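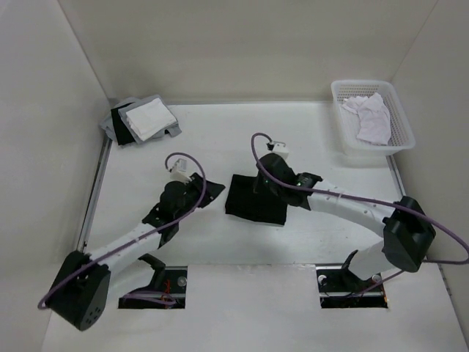 5. Folding at the Table

5.1 The chore as we set it

We come now to the part of the study that visitors to our lab always ask about first, and which we have put off until the fifth section mostly out of caution. Folding laundry looks like such a modest job. Most of us learned it from a parent, standing at a bed or a kitchen counter, and we have long since stopped noticing how many small decisions go into a single T-shirt. When we began planning the Ultodero trials we wrote down the steps a person takes with one garment, expecting a short list, and the list ran onto a second page before anyone had reached the sleeves.

For the purposes of this paper, a garment counts as done when it has been taken from the basket, spread on the table, folded to a roughly rectangular shape, and set on the stack without knocking over what is already there. Figure 3 gives the working arrangement: the basket at the far right, the stack at the far left, and the open table nearer the arms, where a folded black cloth lies between the two grippers. All four steps have to be carried out with the two arms alone. A garment that is folded nicely and then dropped on its way to the corner was scored as a miss, and so was one that reached the stack in a shape our scorers would have sent back at home. We were strict on this point, perhaps stricter than a tired household would be, and we come back to that choice in Section 5.4.

The garments themselves were secondhand and came to us in mixed bags. We did not iron or sort them. Before each run they were dropped into the basket in whatever heap they happened to form, and if a sleeve ended up inside out it stayed that way.

5.2 Overall results

Across seven weeks of running we presented the system with 1,483 garments. The Yoo controller, which plans each fold fresh from what it sees on the table, handled towels and plain shirts well enough that we found ourselves wandering off to do other work while it ran, and that seems to us as fair a compliment as one can pay a household machine. The median time for a garment scored as done was 129 seconds. Anyone who has folded for a family will know how slow that is. We timed ourselves too, in a friendly spirit, and even the least practiced member of the group was comfortably ahead.

Speed, though, worried our readers at Sindport less than we had expected. They run a shared laundry room for an apartment building, and they pointed out, quite sensibly, that a machine working through the night can afford to be slow so long as the morning pile is finished. What they wanted to know was how often somebody would have to get up and help it. On 94 occasions a member of our group had to reach into the enclosure and free a garment or clear the table before work could go on. We think this is the most useful number in the paper for anyone considering such a system for an actual home, and we would gladly see it reported more widely by other groups, ourselves in earlier papers included.

5.3 Where the trouble lies

The folding itself caused fewer of these interruptions than the two ends of the job. Taking one garment from a heap, and only one, remains hard. Clothes cling together, and a gripper that has closed on what looks like a single layer may bring a second piece along by the cuff. The Heteo grasp checker, described in Section 3, caught many of these cases by lifting a little, looking, and letting go again, though it could be fooled when both pieces were close in shade. Pale items in the white basket gave it a particularly hard time, and we would choose a basket of some other color if we were starting over.

Dark clothing raised a different problem once it was on the table. Black fabric shows its creases only faintly, and when a black wrist and gripper pass over it, as the right arm does in Figure 3, the edge of the cloth is easily lost from a single view. A person would simply feel for the hem. Our grippers have very little sense of touch to call on, so the controller had to wait until an arm moved aside, look again, and then continue. We grew rather fond of this habit of stepping back to check one's work, but it accounts for a good deal of the time spent on dark items.

Then there is the stack. Setting a garment down squarely on others asks for a gentle release, and small errors add up as the pile grows. Items placed at an angle early in a run tended to pass their lean along to everything above them. Late in a run the controller would sometimes nudge the whole stack toward the wall while trying to tidy one corner, and we spent a happy but unproductive October afternoon teaching it to leave well enough alone.

5.4 What we take "yet" to mean

The question in our title asks whether machines can do household chores yet, and on folding we would offer a qualified yes for flat and simple garments, at a table made for the purpose, with a person somewhere within earshot. Fitted sheets we did not attempt at all. Children's clothes with snaps and ruffles were attempted and went poorly, for reasons that will be plain to anyone who has tried to fold them with oven mitts on.

It also matters that the table, the basket, and the stack never moved. In a home the basket may be on the floor or a chair, or it may have been carried off by somebody looking for socks. Moving the basket even a short way lowered the pick success in our side tests, and the system recovered only after its positions had been taught again. We had hoped for better here and suspect that more varied training would help, although we have not yet shown it.

Finally, a word about our scoring. Several garments we marked as misses would have gone into a dresser drawer without complaint, and when we showed the rejected pile to the Sindport staff they were kinder to it than we had been. A looser standard would raise the success rates in Table 4, particularly for long sleeves. We kept the strict one so that the folding results can be compared with the dish-loading results in Section 6, which were scored by the same people under the same rules.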